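We bought the Ulldale plastic cups for the shared kitchen at Sadstead in April. The set is sold in mixed pastels, and we paid $17 for it. They have been used every working day for five weeks.

The blue one is very pale. It has a matte finish and a plain taper, and against a dark surface it can pass for white under strong light.

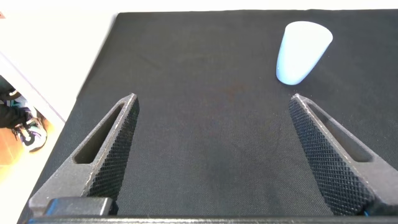
## Size and shape

The cups are not a matched set. The green is larger than the blue, and the cream doesn't have quite the same shape as either. If you want cups that line up neatly on a shelf, look at the Kołodziej range instead. I find the different shapes handy for telling drinks apart.

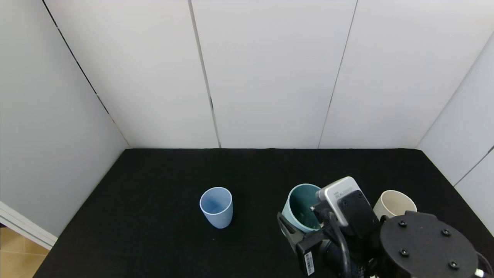
*Page last changed: Thursday, 5:17 p.m.*

## Color

The colors are muted and go well together. Inside, the green is a good deal darker than it is outside, and tea is hard to judge in it. The cream has a warm beige interior and is the one I would pick for coffee. 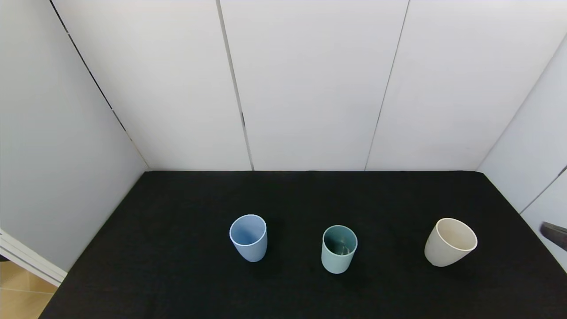 *Blue, green and cream on black cloth.*

## Washing and wear

We use the top rack only. Coffee left a light stain in two cups, and baking soda took it off. The matte outside picks up greasy fingerprints and needs a proper wipe. One cup fell off the counter in the second week and didn't crack.

A black cloth under them keeps them from sliding, but it shows every crease and bit of lint.
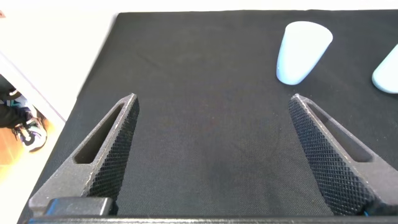
**Stikcombe Office Supplies Team**

## Rating

Four out of 5. I took a point off for the fingerprints. We would buy them again at the same price, but not for hot drinks only, as the walls get warm quickly.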